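Gusberg Two-Way: Questions We Get Asked

Last updated 19th July

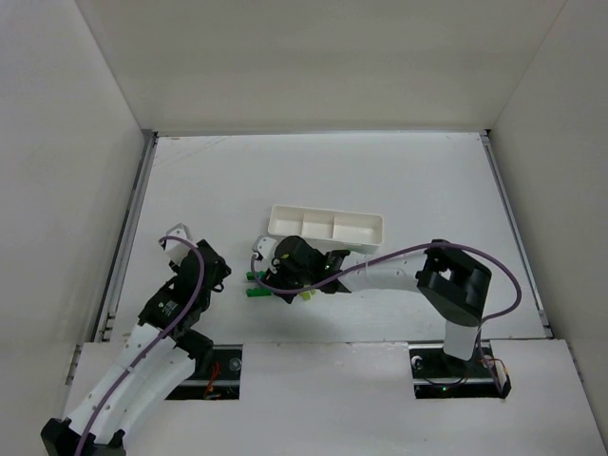 We sell, hire, program and fix two-way radios from a shed behind the bakery, and we've done it long enough to have a favourite question. It's the first one.

Can I just use my phone?
If you've got bars everywhere you work, go for it. We'll even wish you well. Most of our customers tried that first, then discovered the bottom paddock, the plant room or the third level of the car park.

Do I need a licence?
For UHF CB handhelds, no individual licence is needed, which explains the language on some channels. For a business channel of your own, yes. We do the paperwork and pass on the fee at cost. It is not thrilling paperwork.

How far will a handheld reach?
The packet says one thing and the hill says another. In flat open country you'll do well. In town, with a concrete building between you and the other bloke, expect a good deal less. Ring us before you buy and tell us what's in the way.

What's the difference between the Clitico and the Nomiren?
The Clitico is the small one. It has 15 channels, a belt clip that behaves itself and a battery that will see out a normal shift. The Nomiren is heavier, louder and a better bet for anyone who drops things. It also costs more, and we'd love to sell you one, but if you run a school canteen you don't need it.

How long do batteries last?
A new one should give you three good years. You can help by not leaving it on the dash in January. Replacement packs for current models are on the shelf, and we hold packs for 6 older models as well. If yours is older than those, bring it in and we'll have a respectful look.

Can you program my radios to talk to the ones I've already got?
Usually. Bring one of the old ones with you. A photo of it is no help, and neither is "it's a black one". Analogue sets will talk to most digital sets if the digital ones are put in analogue mode, so you needn't replace the whole fleet at once.

Do you hire?
Yes, by the day or the week. Hire sets come charged, labelled and programmed to the same channel. September is show season and everything goes out the door, so book early. Lost sets are charged at replacement price, including those lost "just for a minute".

How long does a repair take?
Allow seven working days. Parts for anything in the Sfakianakis range come from overseas and take longer, at a pace we've stopped trying to predict. We'll quote before we start, and if you say no you pay only the inspection fee.

My radio squeals when I stand next to my workmate. Is it broken?
It's feedback. Stand further apart, or turn one of them down. No charge for that one.

Do you buy old gear?
Sometimes. We don't want car phones. We have enough car phones.

Where do I send a radio for service?
Post it to PO Box 1304 with your name, a daytime number and a note saying what's wrong. "Doesn't work" counts as a note, but only just. Take the battery off first and wrap it separately.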